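Zolley Home Robotics Club

The Zolley Home Robotics Club is a student group at Britatham Community College that teaches robots to do household chores, with a special fondness for laundry. It was started by a handful of students in the electronics program who had grown a bit tired of line-following cars and wanted a project their families would understand at the dinner table. The name comes from Zolley, the club's first machine, a slow and rather wobbly cart with one arm that could pick up a sock and, on a good day, put it down where it was told.

History

In its first year the club met in a corner of the college machine shop and had 11 members, most of whom had never written a line of code before joining. They spent nearly the whole fall on Zolley's arm, and the cart's wheels were not finished until April. The club still keeps the arm on a shelf above the sink, and new members are usually introduced to it on their first evening (it no longer runs, but the elbow can be moved by hand, and everybody moves it).

The second machine, Zivar, had two arms and a proper camera, and it changed what the club did with its time. Zolley had followed a fixed list of moves. Zivar was meant to learn from people, and so the members found themselves folding a great many clothes. The first set of recordings ran to 696 folds, nearly all of them T-shirts and dish towels, and the members who sat through it still talk about those towels with a mixture of pride and dread.

Activities

Regular meetings are held on Thursday evenings and are open to any enrolled student. The first part of the meeting is given over to repairs and code, and the rest to planning the week's recording. Much of the recording itself is done at home, with a hand-held gripper, on whatever bed or table has room for it. The club decided early on that a tidy lab bench was a poor teacher, and that a robot meant for houses ought to learn from real bedrooms, patterned bedspreads and all.
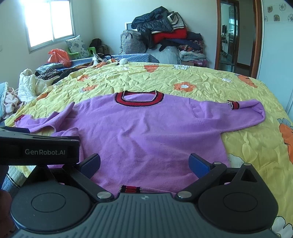

Sweaters are the club's hardest regular subject and, by general agreement, its favorite. A T-shirt will lie more or less where it is put, but a knit has a mind of its own – it stretches when pulled, bunches at the shoulder, and likes to hide a cuff underneath itself. Members are asked to begin with the sleeves, straightening each one from the armhole outward, and only then to bring them in across the body. The bottom hem comes up last. A fold that goes wrong is kept in the collection and labeled as a miss, and the person recording simply shakes the garment out and begins again.

Each member fills in a short log for every session, noting the kind of garment, the surface under it, and the light in the room. These logs were once kept in a paper notebook, parts of which remain hard to read on account of spilled cocoa. They are now typed into a shared sheet, and the collection stood at 942 labeled folds when the club last wrote up its work for the college.

Vestergaard Laundry Day

The club's main outing of the year is Vestergaard Laundry Day, a friendly contest for student teams held in the Vestergaard gymnasium. Each team's robot is given a basket of 4 garments it has never met before and must fold them on a table with no help from its builders. Judges score neatness ahead of speed, and a garment dropped on the floor may be picked up by the robot but not by a person.

Zolley entered once and folded nothing, though it was given a ribbon for its quiet motor. Zivar has done a good deal better, finishing every towel it has been handed and most of the shirts. Its one cardigan ended up rolled into something like a loaf of bread, and the judges, after a long talk among themselves, allowed half the points.

Membership

No experience is needed to join, and there are no dues. New members are paired with an older student for their first few recordings, and they are encouraged to bring clothes from home, the more awkward the better. Items with loose beads or long fringe are left out of the recordings for now, as they tend to catch in Zivar's fingers.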